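Showing the Arms a Task - Questions We Hear Most
Last updated May 12, 2020

Welcome, and thank you for signing up to help teach at Pladport! Most people who write to us have never moved a robot before, so please don't worry if you haven't either.

What will I be asked to do?
You'll guide two arms by remote control through a small household chore. This spring it's tidying up: crumpled paper goes in the bin, and there's a brush and dustpan for sweeping.
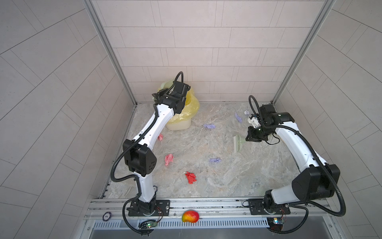
Tidying-up task, with paper still on the floor.

Do I have to control both arms at once?
Eventually, yes, but take your time getting there. Most new folks let one arm rest while they get the feel of the other. Sweeping is the part where you'll want both, and it does feel a bit like patting your head and rubbing your stomach - give it an afternoon. 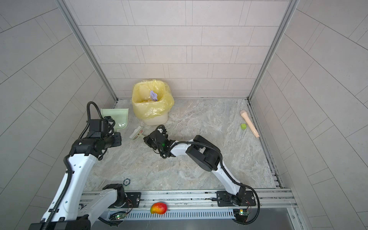

Teodoro Cervantes

Does it matter where I put the dustpan down?
Not very much! Set it somewhere the other arm can reach with the brush. We like it when people do this a little differently each time, so please don't copy your neighbor.

What if I drop something or miss the bin?
Just pick it up and carry on. A fumble followed by a good recovery is useful to us, and we keep plenty of those. Only stop if an arm is pressing hard on the floor or a wall.

Can I see what the gripper sees?
Yes, the wrist view is on your second screen. It takes some getting used to, but it's lovely for close work.
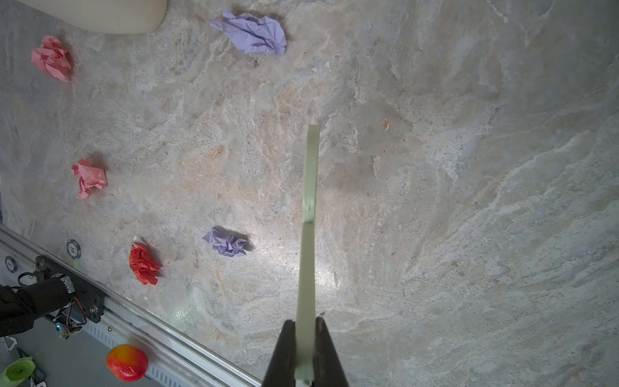
Wrist view, looking out past the fingers.

How long is a session?
Up to 80 minutes, with a break whenever you'd like one. We've gathered 3000 demonstrations since March, and every one of them came from somebody who was new at this once.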